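Chapter 3
Demonstrated Tasks and the Demonstration Visit

3.1 Why a visit comes first

A reader who has met manipulation only through published results tends to picture the finished behaviour: an arm closes a lid and withdraws. The work that comes before it is less often described. This chapter follows a single visit to a working site and uses it to introduce the terms needed in Chapters 4 and 5. The mathematics of trajectory fitting is left until section 4.2.

Three terms are used throughout. A demonstration is one complete performance of a task by a person. The operator is the person who performs it. A station is the table at which the task is done, together with everything fixed to it or standing near it. Some sites use "cell" for the last of these, but in this book a cell always has a guard fence.

The task discussed here involves a box with a separate lid. It is a useful first case for two reasons. The parts are rigid, so their shape does not change when they are gripped, and the lid must be brought into line with the base before it can be seated. Small errors of angle that would pass unnoticed when a block is put in a tray will matter when two rims have to meet.
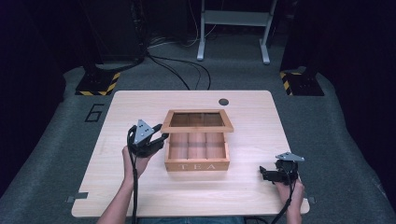

Skallolmont, 18 July 2022

The open day at the Gellow laboratory began with a safety talk and then moved to the stations. Visitors were taken round in groups of 22 by Nghĩa Tăng, who ran the floor. At the tea box station the operator worked with a gripper in each hand, and the lid lay flat on the table behind the compartmented base. Both grippers carried a cable that hung down past the front edge of the table.

Visitors asked most often why the operator did not simply use bare hands. Tăng's reply was that a hand can do many things a two-fingered tool cannot, and a record of those things is of little use to a machine fitted with the tool. The operator therefore accepts the limits of the gripper from the start. This is known as matching the end effector, and it is treated formally in section 3.4.

The laboratory had set a target of 144 demonstrations for the task. Faulty attempts were kept and labelled - a practice taken from the earlier Uvberg trials - and did not count towards the target.

3.2 Terms for two-handed work

A two-handed task may be symmetric, where both grippers do the same thing at once, or asymmetric, where one holds and the other moves. Most household tasks pass from one kind to the other several times. The Jayawardena notation, used from here on, writes each stage as a pair, with the left gripper always given first.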